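How to Tell Whether a Chore Is Ready for a Robot (and How to Break It Down if It Might Be)

My sister asked me on Sunday whether she should wait a couple of years before buying a new dishwasher, on the theory that by then a robot would be doing the dishes anyway. I told her to buy the dishwasher. But it got me thinking that the question deserves a better answer than a shrug, because people in small shops and repair rooms ask me the same thing all the time, and the way you work out the answer is much the same whether you're talking about forks or factory parts.

So this page walks you through how I do it. You don't need to know any programming. You need a chore, a pad of paper, a phone with a timer, and an afternoon. I'm going to use one job all the way through, getting the hard drive in its plastic carrier out of an old desktop computer, which is a job I've done by hand more times than I care to admit. It sits nicely between a kitchen chore and real bench work. It has latches, it has floppy cables, and it has a part you very much don't want to drop.

Step 1. Write the chore down as if for a visiting teenager

Get it on paper in plain verbs. When my friend Mieke Kuipers first tried this she wrote "remove drive" and put her pencil down, quite satisfied. I made her do it again. Her second list had 21 lines on it, and it still left out moving the cables to one side so you can see what you're doing.

Don't tidy your list up. If you tilt the case toward the window to look for the tab, write "tilt toward window." If you feel around with your thumb until something gives, write that down too, exactly like that. Those messy lines are the ones you'll care about later on.

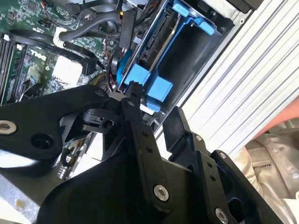 Step 2. Mark each line L, T or B

L is for looking, T is for touching, and B is for both at once. Anything you could do with gloves on and a clear view gets an L. Anything you could do with your eyes shut gets a T. Most of what we do around the house turns out to be a B, and that's a big part of why folding a fitted sheet has stayed so stubbornly human (and plenty of humans can't do it either, me included).

For the drive job, finding the carrier is an L. Its plastic is bright blue and the board under it is green, so a camera has an easy time of it. Releasing the tabs is a B. You have to see which tab is which, then squeeze hard enough and at the right angle, then notice the little give that tells you to start pulling. Putting the carrier down on the bench is an L again if you've left a clear spot for it.

Now count up your Bs. I don't have a magic cutoff. If more than half the list is B, though, I'd plan on a person doing that chore for a good while yet.

Step 3. Work out what has to hold still

We forget how much our other hand does. Watch yourself open a jar, or butter toast, or pull a plug out of a wall socket, and you'll see the second hand bracing something nearly every time. A machine needs that too. It can come from a second arm or from a fixture, meaning a block or a plate with posts that keeps a part where you left it.

Fixtures are cheap and dull and they do more for you than any clever software I've come across. Ruben Van Leeuwen, who taught me most of this, used to cut his out of scrap and throw away four before he kept one. If you have access to a 3D printer you can go through your bad ideas much faster. Leave generous slopes on the edges so a part that comes in slightly crooked slides home by itself.

For each line on your list, write "held by" and then fill in the blank. If the blank says "my knee," you've found something that needs solving.
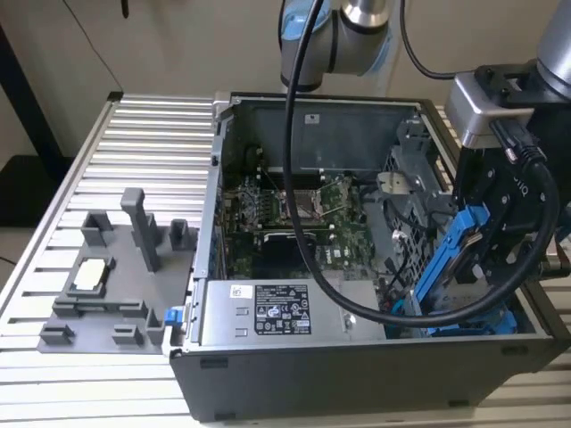
Step 4. Count the floppy things

Rigid parts stay put between one look and the next, more or less. Cables, cloth, bags, lettuce and hair don't. Every floppy thing in the work area gets a star on your list, and two stars on the same line means that line gets a page to itself.

In a desktop computer you've got power leads and data cables, usually bunched up right where you'd like to put your fingers. A person sweeps them aside without thinking. For a machine I'd add a line near the top of the list that says "clear the cables and clip them back," and I'd have a person do it before the machine starts. There's no shame in that at all! Splitting a chore between the two of you is a perfectly good result, and in my experience it's the usual one.

Step 5. Time yourself, and then time the trouble

Do the chore ten times by hand and write down the times. Then do something hardly anyone bothers with, and write down how long it takes to fix the chore when it goes wrong. A drive dropped back into the case, a bent tab, a connector pulled sideways.

Annelies Vandenberghe kept a notebook like this for a refurbishing outfit called Sarklow, and over one long stretch she logged 1,321 drive removals. The ordinary ones went by in a blur. What settled the matter for her was the bad ones, where somebody had to stop and find pliers and a flashlight and then explain to the next person why the bench was full. If a machine is slow but rarely makes a mess, it can still be worth having. A quick one that leaves you a bent socket every morning isn't.

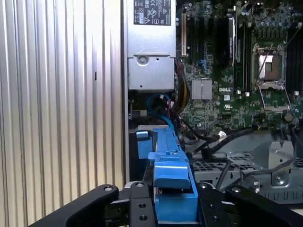
Step 6. Try one line, only one

Pick the easiest L on your list and see whether a machine can do that line on its own, 100 times in a row, with the part in a slightly different place each time. Move the lamp. Come back at four in the afternoon when the light has changed. If it holds up, try the line next to it.

Please don't start with the whole chore. I did, my first September at this, and spent about 400 dollars on grippers before I understood that my trouble was a wobbly table.

So, can they do chores yet?

Some lines of some chores, yes, and more of them than when I started keeping lists. Picking up a stiff part of a known shape from a known spot is in good order. Latches and tabs are coming along, and they go better if the part was designed to come out without tools. Plugs with thin wires on them I'd still give to a person, and the same goes for laundry, and for anything at the back of a refrigerator.

If you work through your own list, keep the paper, put the month on it, and go over it again in a year. Mine has a coffee ring on it and three lines that have changed from B to L, all of them because I built a better fixture.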